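Iyamu Bench Line - progress report to Prestus, period ending April
Prepared by Devendra Tiwari

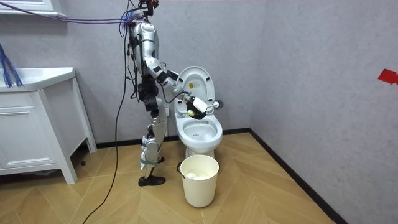

Work in this period covered the stone-setting and finishing stages of the Iyamu sterling pendant range. Casting trials at Talstead are complete, and 165 blanks passed inspection for porosity and wall thickness. The remaining variable is surface finish. Ekene Olatunji's samples were polished to three levels, and the brightest of them is close to the silver shell segments on the robot beside the toilet, with the joints left black in the same way that we intend to leave the recesses oxidized. The middle level hides handling marks better and costs less bench time.

Setting. Bezel height was reduced after 11 stones moved during ultrasonic cleaning. The revised bezel has been cut on 60 blanks - no movement recorded so far. Prong settings are unchanged.

Chain and findings. Plovov delivered the cable chain on schedule. The lobster clasps were returned because the spring tension was outside the agreed range. Replacements are on order and are not expected to affect the assembly date.

Budget. Spending is within the approved amount for metal and labor. Refining credit from sprues and filings has not yet been posted.

Next period: select the finish level, complete setting on the remaining blanks, and send the first assembled pendants for hallmarking. We request a decision from Prestus on the finish before polishing resumes.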